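The Egg Man
By Floor Claeys
November
344 shares | 55 comments

Lotte Prins had seen Cor's machines before. There had been the curtain opener, which opened curtains, and the cat door, which had frightened off the cat. So when he called at ten at night to say that Drevon could make breakfast, she finished her tea first.

"Make it how?" she asked, when she got to the workshop.

"It handles the egg."

"Handles."

"Puts it in the pot. Takes it out of the pot." Cor Cuypers pulled his stool closer to the laptop. "Both arms, on their own."
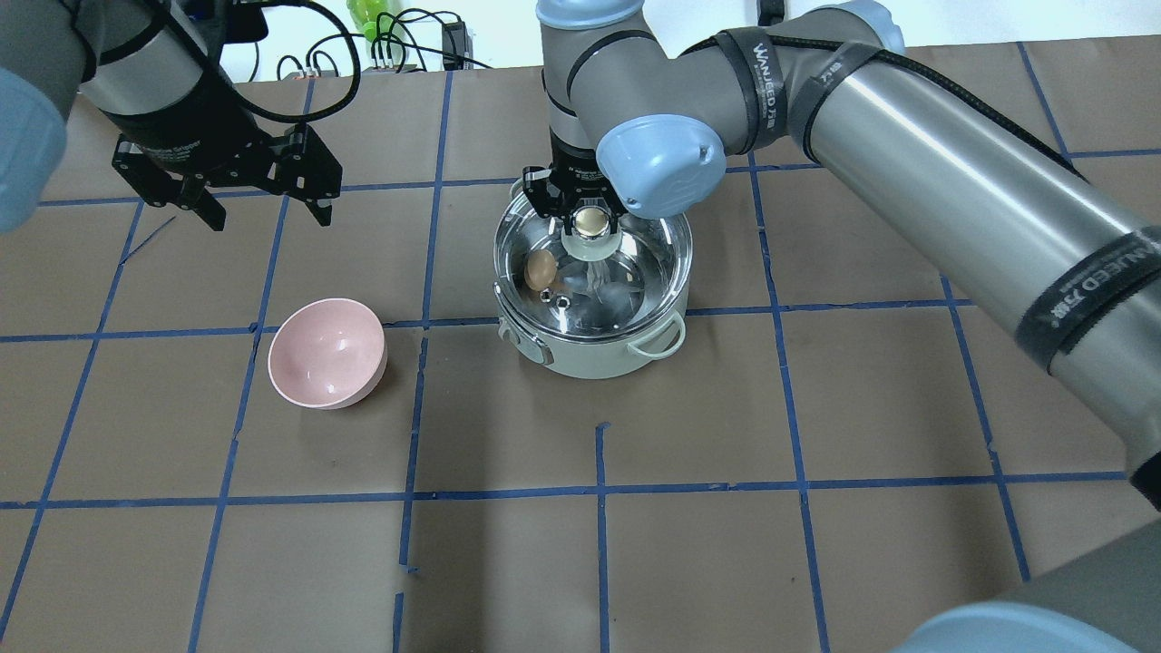
She did the math out loud because she knew he hated it. He had been at this since spring. He had sold the good bicycle. For that kind of effort his grandmother could have boiled every egg in the province, and talked to you while she did it.

"Boiling comes later," Cor said.

"So it doesn't cook."

"The cooking is the easy part, Lotte. Any pot can cook."

Tarık Çınar, who had the bench by the door and was trying to fix an amplifier, laughed into his sleeve. Cor typed something. The motors changed their note, and for a while that was all that changed. Lotte kept her coat on.

"Is it thinking?"

"It's planning."

"My brother plans," she said. "He's been planning since he was 3."

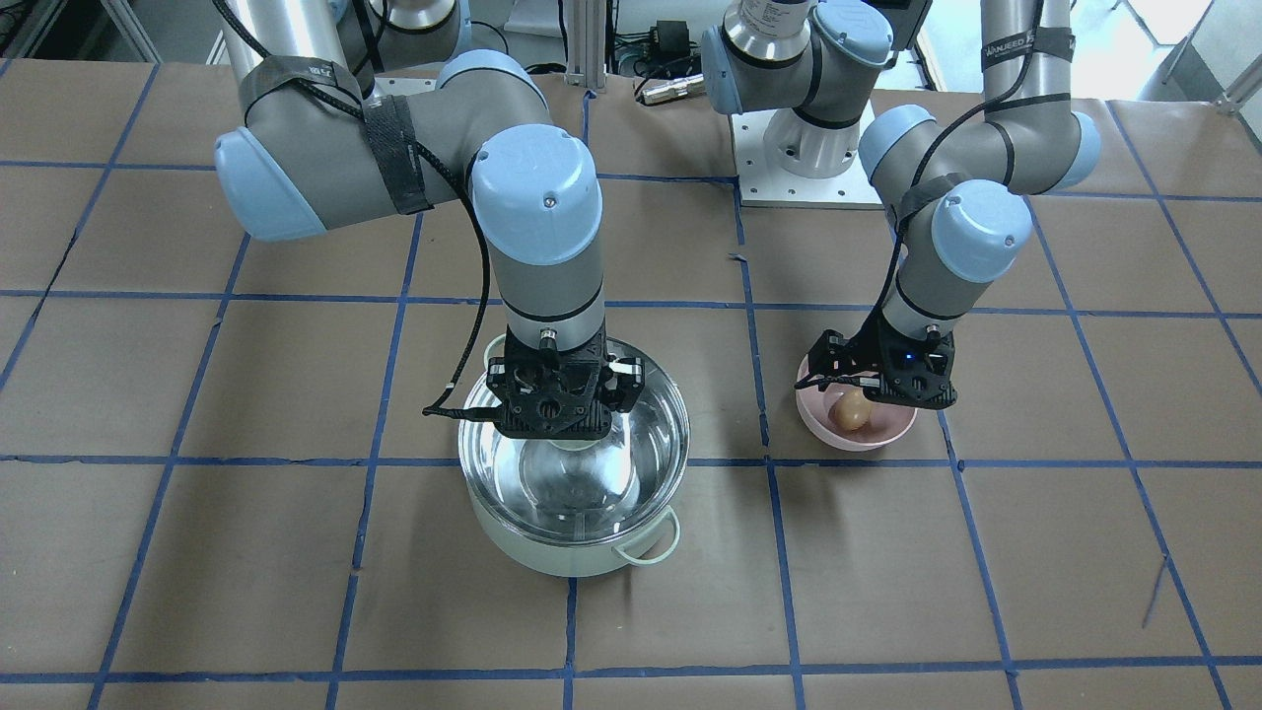

Tultesar Makers' Club, Story Page

"Don't lean on the table," Cor said.

"I'm nowhere near the table."

"Well, don't."

She noticed she had lowered her voice, and that annoyed her. It was an egg. The store on the corner sold them by the tray. Still, she watched the black fingers, and when Tarık dropped a screwdriver she turned and hissed at him like a librarian.

"How often does it work?" she asked.

"Eighty percent."

"And the rest of the time?"

Cor nodded at the roll of paper towels under his stool. There wasn't much left on it. 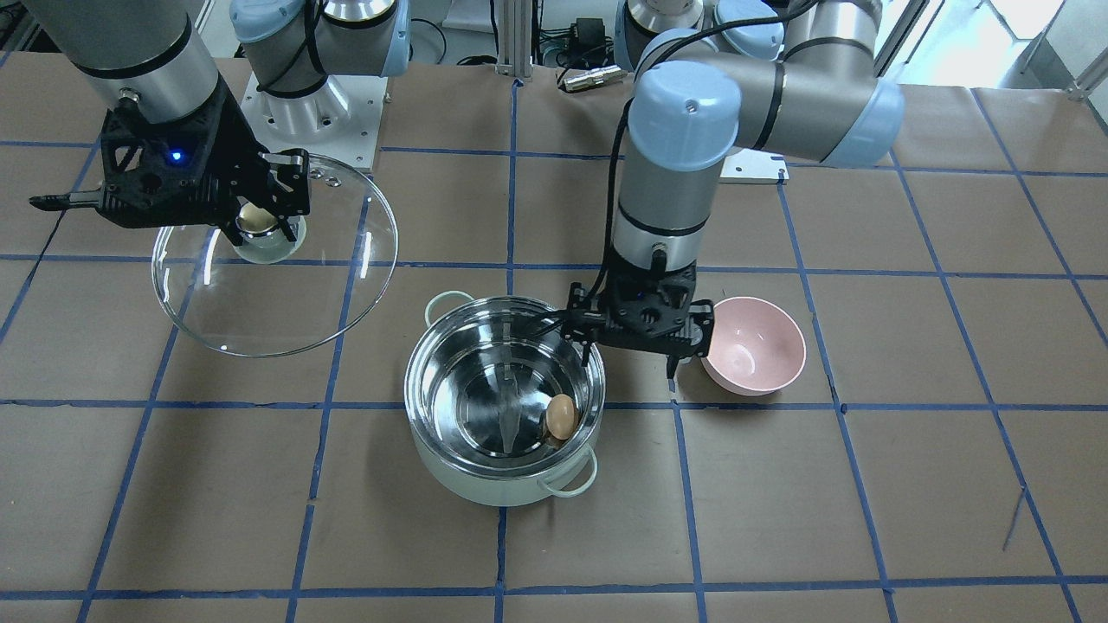

2. The Lid

"You never said anything about a lid," said Lotte.

"I added it last night."

"Why would you add a lid? You can't boil water yet."

"A pot has a lid," Cor said, as if she were the one who needed help.

She looked at Tarık, who had given up on the amplifier and brought his chair over. She looked at the clock. Then she took off her coat and hung it on the vise.

"Once," she said. "I'll watch it once, and then I'm going home to make toast."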